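4.2 Adjusting the seat height and tilt
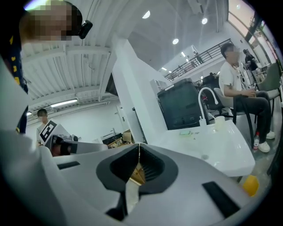
Set the height before the tilt. If you have just finished section 4.1, leave the Prunasitz chair on a level floor with all five casters down.

1. Sit all the way back, with your feet flat on the floor.
2. Lift the right-hand lever and take your weight off the seat. The seat rises on its own.
3. Let go of the lever when your knees are bent at 90 degrees.
4. Turn the tension knob under the seat clockwise for a firmer tilt. It has 9 full turns from loosest to firmest.
5. Push the left-hand lever in to lock the tilt.

Note: Chairs with the short gas lift stop lower than the standard model. To change the lift, order part 942 from Valholm and follow section 7.

Caution: Do not turn the tension knob while leaning back. Sit upright first.

Caution: Keep fingers clear of the gap between the seat and the back bracket.

Check the bracket screws again after 28 days of use. Tighten them by hand with the supplied hex key. Do not use a power driver.

For armrest settings, go to section 4.3.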